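Capítulo 6
Agarrar cosas que se doblan

Cuando empecé a montar mi brazo en el taller compartido, todo lo que levantaba era duro: tuercas, cubos, alguna taza vieja. Luego me dio por las flores artificiales y tuve que rehacer media pinza (¡y qué bien lo pasé!). Un tallo cede, gira entre las mordazas y arrastra las hojas consigo, así que en este capítulo vamos a hablar de fuerza, de punto de agarre y de paciencia.

Mi consejo para la primera prueba es cerrar la mordaza justo debajo de las hojas, donde la cabeza de la flor pesa menos en la muñeca – con una hortensia se nota muchísimo. 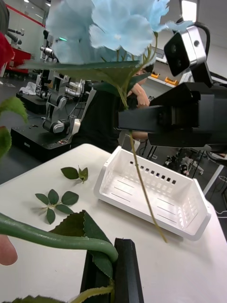

Pirkov opina que es mejor agarrar más abajo, cerca del corte, y dejar que la flor se balancee lo que quiera, que ya se parará sola. Lo probamos de las dos maneras en el proyecto Wamus, con unos 100 intentos por altura, y seguimos discutiendo. Yo me quedo con lo mío para tallos finos, aunque reconozco que para meterlos en un soporte estrecho su método deja más margen arriba.

Y ahí viene lo divertido, la inserción. La boca del soporte es pequeña, las hojas serradas se cruzan por delante y la rosa tira hacia su lado. Guardé 136 recorridos antes de tocar el controlador Duvton, y volvería a hacerlo igual: primero mirar, después ajustar.
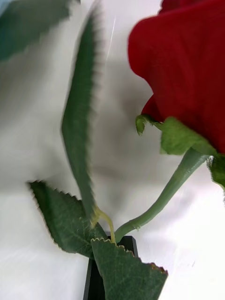
¿Hace falta un sensor de fuerza para este montaje? Para empezar basta con leer la corriente del motor de la pinza y fijar un límite bajo; el sensor lo añadiremos en el capítulo 8.

Antes de seguir, deja la pinza abierta, pon el límite al mínimo y ten a mano un tallo de repuesto. Empezamos por la calibración de la mordaza.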